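Ralmont debate clock and speaking-time logger, second version

Aug 21, 2025

Any multi-candidate debate produces the same complaint within an hour of closing: somebody was given too little time. The complaint is usually settled by whoever shouts last, so I have an interest in any tool that measures it properly. The Ralmont is a chess-clock style console with a row of channel keys, a small display and a logging application that runs on a laptop. I used it for three local hustings and one mayoral debate in the old Prerkora council district, with candidate fields of between three and seven.

Operation is simple. Each channel is assigned to a speaker before the start. Pressing a channel key starts that speaker's total and stops the previous one. A wide key at the bottom assigns time to the moderator, and holding it for a second assigns time to nobody, for use during applause or a microphone fault. The log records each change to a tenth of a second. The first version recorded whole seconds, and over a debate with many short interruptions the error added up to something a campaign could argue about.

At the mayoral debate I ran the Ralmont by hand and afterwards compared it with a timing made from the recording by Nesma Tahiri, who did not see my figures first. The debate produced 118 changes of speaker. The largest difference for any candidate was four seconds, on Savvas Panagiotou, who interrupts more than the others and whose short remarks are hard to catch live. Masanobu Ogura, who spoke least, came out identical in both. I consider that good enough to publish.

Crosstalk is the weak point. The console allows one active channel, so when two candidates speak at once the operator has to choose. The older Pleken unit allows two keys to be held together and logs the overlap as a separate category. Ralmont says in the manual that overlap should be tagged afterwards in the application. This works, but it took me most of an evening for a debate that lasted under two hours, and the tagging screen has no keyboard shortcut for the most common action.

The application exports a plain table with start, end, speaker and tag. It also draws a bar chart, which I would not use, as the axis does not start at zero and a modest gap between two candidates looks like a rout. There is a setting for the axis - it is under Display, then Advanced - but it resets each time a new file is opened.

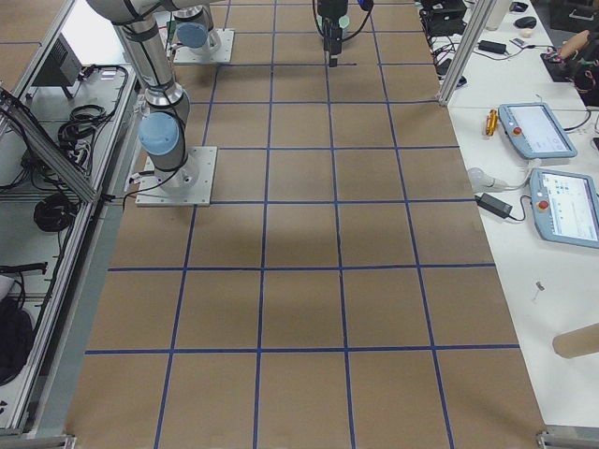
Battery life was 72 hours with the display dimmed, measured with the unit left on and one key pressed every so often. Internal memory holds 2000 events, enough for a full season of hustings if the operator forgets to clear it. The keys are quiet. At the second hustings I sat within reach of an open microphone and none of the presses can be heard on the recording.

The names on the display are limited to eight characters. Kawaguchi fits with one letter missing, Panagiotou does not fit in any useful way, and I ended up using initials. With Yuto Ueda and a candidate called Una Yates on the same platform, initials need some care over the order.

Price is the other difficulty. The Ralmont costs roughly 600 with the application licence, and the licence has to be renewed after the second year if you want updates. The Pleken is cheaper and has the better crosstalk handling, but logs in whole seconds and needs its own cable. For a newsroom or a civic group that intends to publish figures, I would buy the Ralmont and put up with the tagging. For a moderator who only needs to see who is running over, the Pleken will do. A firmware update is listed for October, and the release notes mention longer names.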